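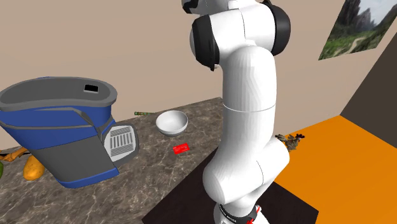 Kitchen Team Members, Pumphrey Commissary (3 openings)

Nornwood is hiring for its Pumphrey kitchen! We cook and pack lunches for offices, clinics and two schools on the Brornstead side of the river, and since May we have been working out how to share our prep counters with robot arms. We need three people who like kitchen work and are curious about where it's headed. You don't need to have touched a robot before. Most of the crew hadn't either.

What the job is

You'll be part of a crew of 29. About half of your shift is the work you'd expect: washing and cutting produce, portioning, labeling, packing the vans, cleaning down. The rest is spent at the arm stations. We plan each station in a simulated kitchen first, with a modeled arm set up beside the counter and ordinary kitchen things around it, a bowl, some fruit, an appliance. Then the same layout gets tried on the floor, and that's where you come in. You'll tell us when the bowl is in a dumb place. You'll tell us when the arm's reach crosses yours, or when a lid opens the wrong way for someone standing on the left. We move things, and then we try again.

The arms do the dull lifting and placing: bowls from counter to rack, trays from rack to belt, lids on, lids off. They do not season, taste, plate or decide that a mango is past it. People do that, and we plan to keep it so.

What has changed for the crew so far

We asked people on the floor and this is what they told us.

Wrists and shoulders hurt less. Tray stacking used to be a full station and everyone dreaded it.

The early start moved from 4:30 to 5:15, and people love it.

There is more walking. You look after two stations where you used to stand at one, so bring good shoes.

It can be noisier to think. When an arm stops and asks for help, it beeps, and in the first weeks it beeped a lot. It's better now, but it still happens in the middle of a rush, and you have to be OK with leaving your cutting board for a minute.

Talking changed too. With an arm between two people you can't chat across the counter as easily, and several of us missed that. We turned two of the stations around so people face each other again. If you have ideas on this one, please bring them!

No one's hours were cut when the arms came in, and no current job is being replaced by these openings. They are new positions because we took on more lunches.

A normal shift

5:15 a.m. Handover, check the board, walk your stations. Bowls, cards and tools go back to their marked spots.
5:40 Prep by hand, produce first.
7:30 Arm stations on. You load, watch, clear and restart as needed.
9:15 Breakfast, on us, sitting down.
9:45 Packing and van loading.
11:30 Station notes. Ten minutes of writing down or saying out loud what got in your way. The planning team reads every note before changing a layout.
11:45 Clean down, home by 1:15.

Who we're looking for

Someone who has worked in a kitchen, a cafeteria, a bakery or any place with food and a clock. Someone who speaks up. If a setup feels wrong to you, we want to hear it the same day, even if you can't say why yet. You should be able to lift 25 pounds and stand for most of a shift.

A food handler card is great, but if you don't have one we'll pay for the class. English or Spanish is fine on the floor.

Training

You get 25 paid hours with the arms before you run a station on your own. The first part is on a screen in the simulated kitchen, where you can bump into anything you like — it's fun, and people get surprisingly competitive. After that you work next to someone from the crew. Every station has a stop button within reach, and anyone can press it for any reason. You won't be asked to explain yourself to a supervisor first.

The planning software is called Tranda. You'll learn the parts you need and can skip the rest, though two crew members liked it enough to move into layout work full time, and we'd be happy to see that happen again.

How to apply

Stop by the Pumphrey front desk between 1:30 and 4 p.m., or send us a short note through the jobs form. No cover letter needed. Tell us where you've worked, which hours suit you, and one thing in a kitchen you'd be glad never to do by hand again.

Everyone we interview is invited to a paid trial morning, and you get $100 for it whether or not you take the job. Come hungry — breakfast is included.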